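Walside to switch water billing to monthly cycle in March

Households in Walside will receive water bills every month instead of every quarter from March, the utility Umia said on Friday. The change covers all metered residential accounts in the town and in the adjoining Brito district. Commercial accounts are not affected.

Under the current system, meters are read once per quarter and customers are billed for the full period in a single statement. Umia said the longer interval delays the detection of leaks on the customer side of the meter, where the property owner is liable for the water used. Monthly readings will allow an alert to be issued when consumption rises by 100 percent or more over the same month of the previous year.

The tariff itself does not change. The fixed charge will be divided by 3 and applied to each monthly bill, and the volume charge will continue to be calculated per cubic meter. Customers on the low-income rate will be moved to the new cycle automatically and do not need to reapply.

Payment terms will be shortened. Bills are currently due 52 days after the issue date, a period set when statements were sent only by mail. The due date for monthly bills will be printed on the first page, and late fees will not be charged on the first two statements. Customers who pay by direct debit can choose a collection date online.

Most meters in Walside already transmit readings by radio. Older units in parts of Brito must still be read at the curb, and those accounts will be billed on estimated use in alternate months until the meters are replaced. Estimates will be based on the previous year's readings and corrected on the next statement. Umia has not published a replacement schedule for the remaining units.

The town council approved the change last month after a review of billing disputes. The review found that most complaints concerned high bills caused by undetected leaks – mainly toilet valves and buried service lines – and that the reading interval was a contributing factor in many of them. 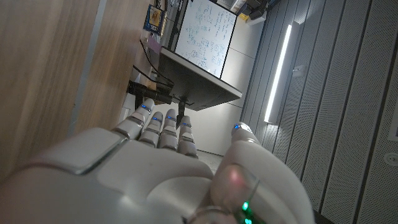
A white robotic hand with jointed fingers.

Plornmont, which is supplied from the same reservoir but runs its own billing office, will keep quarterly statements. Property owners with accounts in both towns will continue to receive separate bills.

Applications for paper statements can be made by phone or at the Walside service counter. Paper bills remain free of charge. Leak adjustment requests for quarterly bills issued before the change must be filed within 100 days of the issue date.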